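Search stories
Search

We use cookies to remember your reading place. Accept / Settings

The Yellow One

In September the Avotiņš company gave Vaida Sepp a chair, a headset and two handles, and told her that she would teach.

She had assembled control panels in Clasville for 11 years. Her hands knew the switches so well that she had stopped looking at them. Now her hands held the handles, and on the other side of the wall two black arms did what she did, only a little later and without feeling.

"Pick from the blue tray, put in the metal tray," said Jaanus Paju. "We need 400 good ones."

"And the bad ones?"

"The bad ones we delete."
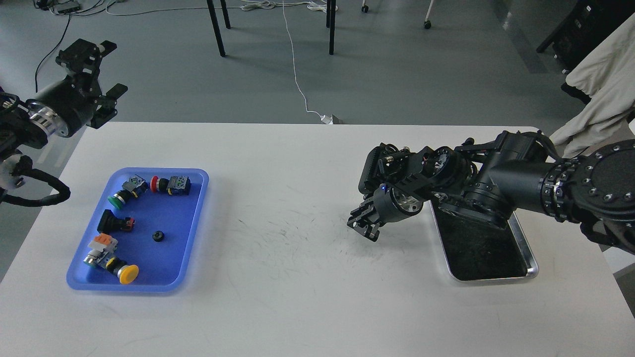 The blue tray and the metal tray, with the arms between tasks.

She began with the green switch, then tried the red. It was strange to be so slow. When she closed her fingers, the gripper closed also, but she felt only the spring of the handle. Twice she pressed too hard, and Jaanus made a small mark in his notebook.

By four o'clock she noticed that she was talking to the arms. She used the same words that old Tõnu had used to her when she was new. Turn the wrist first. Don't hurry to the thing, let the thing wait for you.

"Who are you speaking with?" Jaanus asked in her headset.

"With the student."

He did not laugh. She liked him better after this. 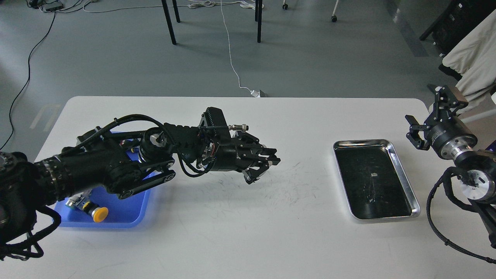
The yellow button was the difficult one. Its head was round and wide, and it rolled away from any finger that was not sure. Tõnu always took it by the body, low, with his thumb behind. Vaida had never thought about how she took it. She sat with the handles in her hands and could not remember.

So she put them down, closed her eyes, and picked up a button made of air. Her thumb went behind, low.

"Are you ready?" said Jaanus.

"Wait," she said. "He is showing me."

Comments

Flora Shearer
I trained new people for 13 years and the button made of air is exactly right. More about Tõnu please!

Fumiko Sakai
Did she get to 400? I wanted one more page.

clasville_reader
My cousin does this job. She also talks to it.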